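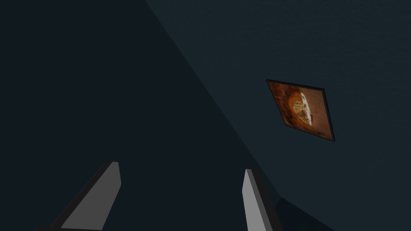
*Words and screenshots: Savita Khurana*

Kurer is our Sunday simulation club. We have 15 members this term, all working on the same two-armed robot in a virtual house. The pictures on this page come from that work.

**Left gripper.** Open, with nothing in it, and a framed picture on the wall beyond. Grorlow group wrote the finger controls.

**Both arms.** The long stone-textured worktop is on the right, with the red toaster near its far edge. 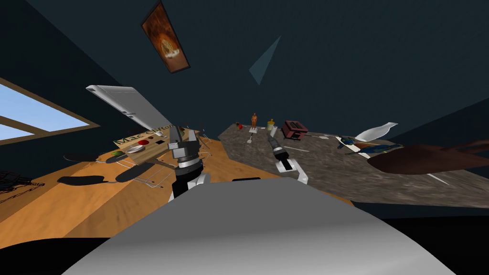 Watelance group takes over the arm code in June. Their first job is to cut the 400 lines down to 220.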